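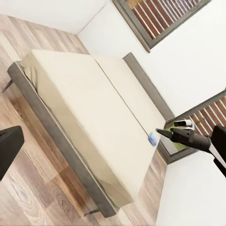 Pretmont Town Hall Brick Model Kit
Sold by Jeteck Hobby, our little shop on Cilley Street
Pieces: 2,000
Skill level: patient beginner and up
In stock, ships Monday

I've wanted to sell this kit for a very long time, so forgive me if I go on a bit. It's the old Pretmont town hall, clock tower and all, in interlocking plastic bricks, and I have built it three times now (once for the shop window, once to check the instructions, and once because my sister came over and we felt like it). It's the kit I reach for when somebody comes in and says they want "a real building" and they don't mean a spaceship or a race car.

The design is by Man-sik So, who lives up the hill from the shop and used to draw plans for a living. He measured the front steps himself with a tape. He also spent most of one winter going back and forth with me about the roof, which on the real building has this odd kink over the east door where an extension was added. I said leave it out, it'll be a pain to build. He said it stays. It stayed, and it is a bit of a pain to build, and I love it.

What you get

2,000 bricks in numbered bags, plus a small bag of spares for the tiny stuff that rolls under the couch
A printed instruction book, spiral bound so it lies open on the table
One display base in dark green, comes in four sections that lock together
A sheet of clock faces (Man-sik drew several because he couldn't settle on a time, so pick your favorite)
A brick separator, the good kind with the flat end

The box does not include a light kit. I get asked every week! The tower is hollow and there's a channel up the back for a wire, so you can add your own lights if you like. We carry a small battery set that fits, and you'll find it on the accessories page.

How the build goes

You start with the base and the ground floor, and that part moves fast. Big plates, long walls, lots of progress in one evening. The second floor is windows. So many windows. I put on a ball game and do them in batches, all the frames first and then all the sills, and it goes better that way than following the book page by page. If you're building with kids, give them the windows, they're quick at it and they don't seem to mind the repeats.

The tower is its own thing and builds separately, then drops onto four studs at the end. Don't press it down hard. It's meant to lift off so you can get at the inside, and if you lean on it you'll be using that separator sooner than you'd like.

The roof is where to slow down. The slopes are built sideways and clip onto hinges, and the east side has the kink I mentioned. Step 3 in the roof chapter shows the hinge from underneath, and in the first printing that drawing was a mirror image. If your book has a blue cover, you have the first printing, and there's a corrected page tucked inside the back. Gray covers are fine as they are.

I'd set aside a few long weekends. My own best time was a lot faster than my first time, but I wasn't enjoying it as much, so take that how you want.

About the bricks

We get these from Yang, a small molding outfit that also makes the parts for our bridge kits. They clip onto the major brand bricks without any trouble and I mix them at home all the time. The grip is a touch firmer than you may be used to, mostly on the thin plates, and it eases up after they've been pulled apart once or twice.

Color is the thing I'm fussiest about. The tan on the walls took us several rounds to get right. The early samples came out pinkish under the shop lights and we sent them back. What's in the box now is a warm sandy tan, and it's the same from bag to bag. If you ever find an odd one, email me a photo and I'll mail you a replacement, no need to send the bad one back.

Where to put it

Measure your shelf before you order, please. The tower is taller than people expect and I've had a couple of customers come back for a different kit after finding out the hard way. The drawing on the size tab gives you the footprint and the height, and I'd leave a little extra on top so you can lift the tower off without taking the whole thing down.

Keep it out of a sunny window. White bricks go yellow over time, ours or anybody's, and the clock surround is all white. For dust I use a big soft makeup brush. The canned air stuff works too, but go easy near the railings on the front steps, they're only held by one stud each and they will fly.

The one in our window

If you're anywhere near Cilley Street, come see it! We've put it in the middle of a bigger layout with a square, a row of shops and a bus stop that customers have been adding to since February. Anybody can sit down at the side table, build a person or a tree or a hot dog cart, and it goes in. There's a dragon on the library now. I've left it.

We used to swap the layout out with the seasons, but people kept coming back to look for the thing they made, so it's staying put and growing sideways. I'm going to need another table.

How many we're making

The first run is 200 boxes. I know that's small. We pack them by hand in the back room and check every box on the scale, and that's as many as I felt good about storing. If they go, there'll be a second run with the same bricks and the same book, so you don't have to panic and buy two. Leave your email on the waiting list and I'll write to you myself when they're back.

Shipping and returns

It goes out in a plain brown outer box, so if it's a gift the picture won't show on the porch. Local pickup is free, just choose it at checkout and come by any time the lights are on. You can return an unopened kit for your money back. If you've opened the outer box but the numbered bags are still sealed, that's fine too, I'm not going to argue with you over a piece of tape.

Missing a piece? It happens, even with the scale. Check the spares bag first, then look inside the flap of the bag you were working from, where the little clear ones love to hide. Still missing? Send me the bag number and the part number from the back of the book and I'll put it in the mail.

Goes well with

Pretmont Footbridge kit, a nice one-evening build in the same scale
Street tree pack, bare or leafy
Battery light set for the clock tower
Spare base section, if you want a bit of sidewalk out front

Questions go to the shop inbox, which is me, usually in the morning before we open. If it's about the roof I may pass you along to Man-sik, and he will probably send you a drawing.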